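Spent Sunday walking the old freight line from Merkitz to Bråten. 11 miles, mostly flat, gravel the whole way. Notes for anyone planning it.

Start early. The Merkitz lot holds few cars and it was full by 8. Street parking behind the feed store is free on weekends.

Packed light: water, a sandwich, a second pair of socks. The socks got used after the creek crossing at Flalberg. 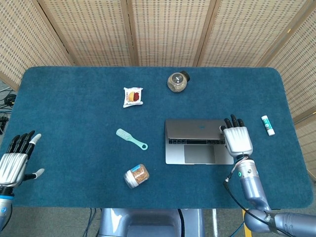

The bridge at Flalberg is still closed to bikes. Walkers can use the plank path on the north side. Trygve Skjelbred did it in April and said the water was over the planks then. It was down on Sunday.

The line closed to freight before I moved here. You can still read the mile markers. I found 212 and missed the next one, which is supposed to be in the brush by the culvert.

No water anywhere after Flalberg. The tap at the Bråten shelter is off.

The bus back leaves from the post office at 4:10. Exact change only.
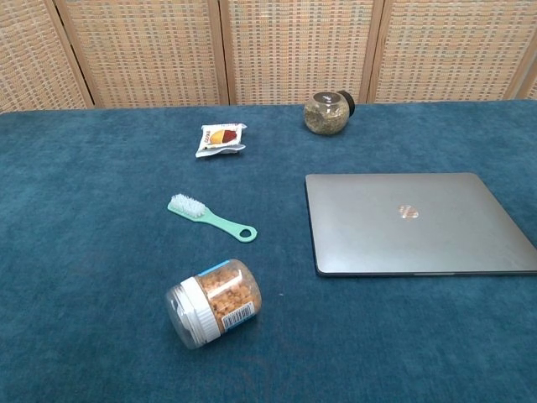
Woven screen behind the table, teal cloth in front.

Next month I want to do the Cerkden end. If anyone has walked it lately, is the tunnel open?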